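Toltgate Phone Repairs – bench and handset safety check
Site: Arkirmont branch, upstairs workshop
Checked by: Tudur Skyrme
Date: 1/15/19

Same sheet as in October, with the comments column given more room at the request of those who have to read my handwriting.

PART A – HANDSETS COMING IN

1. Customer's own phone switched off before it goes in the tray
OK. One was left on and rang through most of Part A. The ringtone was a brass band.

2. Swollen batteries spotted at the counter and kept apart
Action needed. The counter staff know what to look for. What they do next is bring the phone upstairs in a coat pocket and ask if it looks swollen to me. Use the metal tin. It lives under the till and has a label on it in letters I was rather proud of.

3. Booking slip matches the phone
OK, apart from job 622, a Buton with a cracked back, which had the slip for a Buton with a cracked front. By the time I found it there was an argument to be made that both slips were right.

4. SIM and memory cards bagged and taped to the slip
OK.

PART B – CHARGERS AND BATTERIES

5. Mains chargers tested and in date
Fail. 2 chargers with no test sticker. One belongs to the shop, the other to someone who says it is "only for lunchtimes". Both unplugged and in my drawer until tested.

6. Spare batteries stored at 40 per cent charge or under
OK. Better than last time, when the answer was "some".

7. Replacement batteries from the approved supplier only
OK. All stock is from Hughes. The box of unbranded 2,000 mAh cells we were told had gone back has now gone back. I watched it leave.

8. Nothing left charging overnight
Not checked. I was at home, like everybody else. The timer on the socket strip is set to go off at closing, though its clock has not been told about winter.
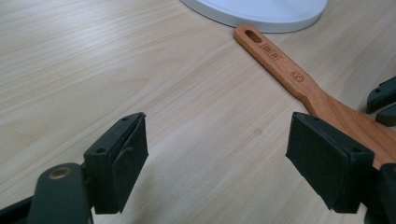

9. Extension leads not plugged into other extension leads
Fail, and with some ambition. The test phones were running off a lead off a lead off a cube. Cube removed. Please ask for another wall socket before inventing one.

PART C – SCREENS, HEAT AND GLUE

10. Eye protection worn for broken glass
Partly. Goggles pushed up on the forehead protect the forehead.

11. Heat mat switches itself off
OK. Tested twice. The dial has lost its numbers, so the temperature is being set by memory. New dial ordered.

12. Glass bin closed and not used for anything else
Fail. Crisps.

13. Adhesive remover capped, window open when in use
OK for the cap. The window opens if you lift it and lean to the left, and there should be a note saying so.

PART D – HANDING BACK

14. Phone left on charge for a few minutes and felt for heat before it goes out
OK.

15. Customer told what was replaced
OK. I listened in on one and it was clear and polite, if slightly longer than the repair.

RESULT

Pass with actions. Items 2, 5, 9 and 12 to be put right before the next check, and item 10 as of now. Item 8 carried over. I will come by late one evening and look at the socket strip, so whoever has the spare key should let me know.

Signed: T. Skyrme
Copy to: counter, workshop wall (over the old one, please, it has gone yellow)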